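Getting the Soap Cell Back on Its Feet

February 2025

I promised a longer post on the refill cell, and I finally have the time, because it's running again and I'm still a bit giddy about it.

For anyone new: the cell is two small arms on either side of a bench, a head camera on a post between them, and a controller we named Masri after a street Hussam used to live on. Its one job is topping up pump bottles with dish soap and putting them away in a box. I love this job! Liquids, threads, long floppy tubes, see-through plastic - everything arms are bad at, in one task you can explain to your aunt.

It went down at the end of last month when the left gripper stopped closing all the way. The closed position had been stored as 3162 since the day we built it, and when I read it back by hand it came out at 2969. A set screw on the finger carriage had backed out, the carriage had crept along the shaft, and the motor was dutifully closing on a spot where the fingers no longer were. I took all nine screws out of that hand, cleaned off the old threadlocker with a brass brush, put fresh on, and left it overnight before homing it again. If you do this yourself, home it with the finger pads ON. I forgot and had to do it twice.

Back to the task itself

With the left hand apart I spent the downtime on the part I enjoy most, which is doing the job with human hands and watching closely. The arms learn from recordings of people, so if the people are sloppy, so are the arms. We have a step sheet taped up where you can read it while you work, and the wording has been through more versions than our code has.
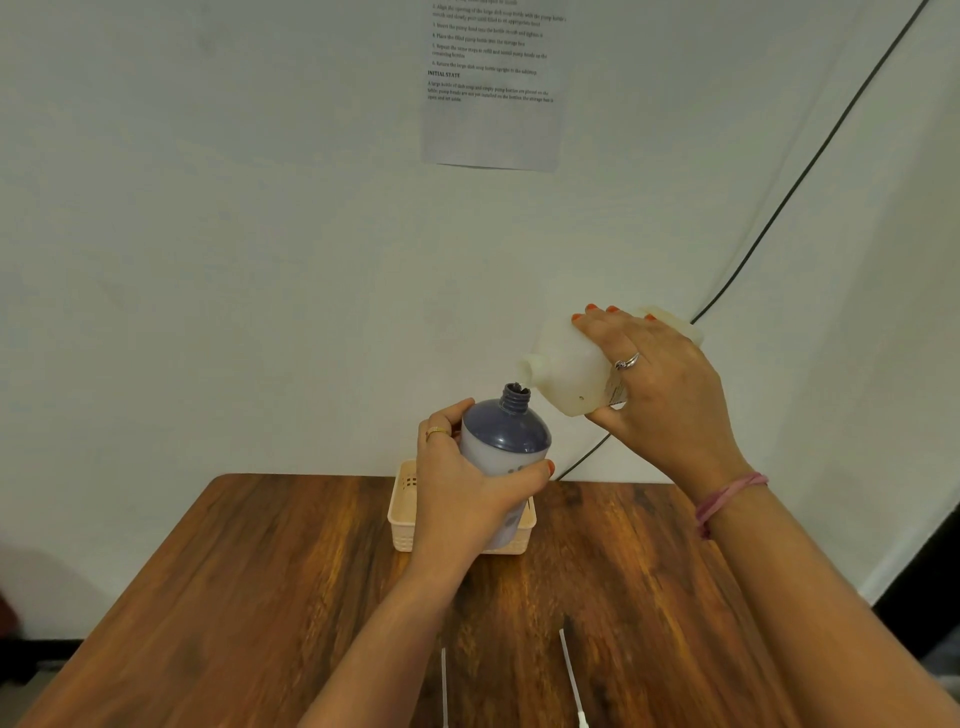

Step 2, the slow pour. Pump heads wait in front until step 3.

Try it at your own sink and pay attention to what the hand with the small bottle is up to. I tip mine toward the spout without thinking, and then bring it upright as it fills. Our old program kept the small bottle dead vertical and made the other arm do all the work, so the big bottle had to come over at a silly height. Roswitha Hollmann spotted this in the first ten minutes of looking at recordings. I had been looking for weeks!

So the left arm now gets its own tilt, and the two wrists move together through the pour. It took an afternoon of changes and looks so much calmer.

The step sheet only says to fill "to an appropriate level." Marwan hates that line. He wanted a number in milliliters, and I get it, but the bottles differ and a person just looks. We left it alone and gave the arms a stopping point per bottle type instead. Clear or frosted plastic is easy enough for the camera. Dark tinted plastic is a headache, because the soap line goes faint and the dip tube inside makes a line of its own that Masri likes to mistake for an edge. I ended up adding a cheap light panel from Hukari off to one side of the cell, angled low, and the soap line got a lot easier to pick out.

Then comes the twist, my favorite. One hand wraps low on the body and holds still, and the other works at the neck with thumb and finger, just under the pump. Grab the nozzle instead and it swings around on you, or the pump pops up, and now you're chasing it. The arms grabbed the nozzle for ages. I moved the grasp point down to the collar and slowed the wrist by a third, and the cross-threading mostly went away. 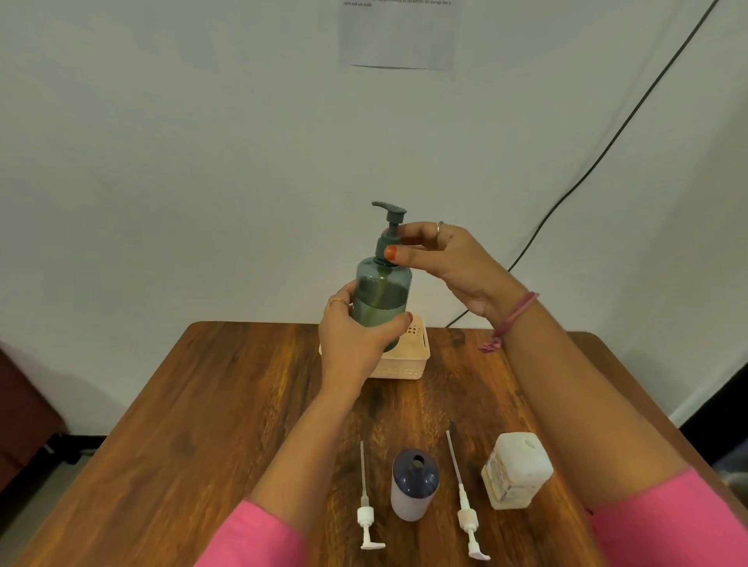

What I check every morning now

Finger pads first. Soap film builds up on them and you can't see it, so I wipe with a damp cloth, then a dry one. Then the set screws, both hands, with the short hex key that lives on a string.

Closed position next. I read it back and write it in the notebook next to yesterday's. If it has moved at all, I stop there and find out why before running anything.

Drip tray out, rinsed, back in. The sticky mat under the bench camera post gets a push with my thumb to see if it has started to slide again (it did once, and a whole day of recordings was off).

Last, the bench goes back to its starting layout: big bottle standing, small bottles open, pump heads loose, box open and set aside. The sheet has a paragraph for that under INITIAL STATE and I do read it each time, even though I could recite it.

Still on the list

The right wrist has a faint click near the end of its travel. Walid thinks it's the cable rubbing on the cover, I think it's the bearing, and there is a coffee riding on it. I also want softer pads for the squarish bottles, and Hanan Abu Hammour has offered to cast me a set in silicone - thank you, Hanan! I'll post the mold files once we've tried them.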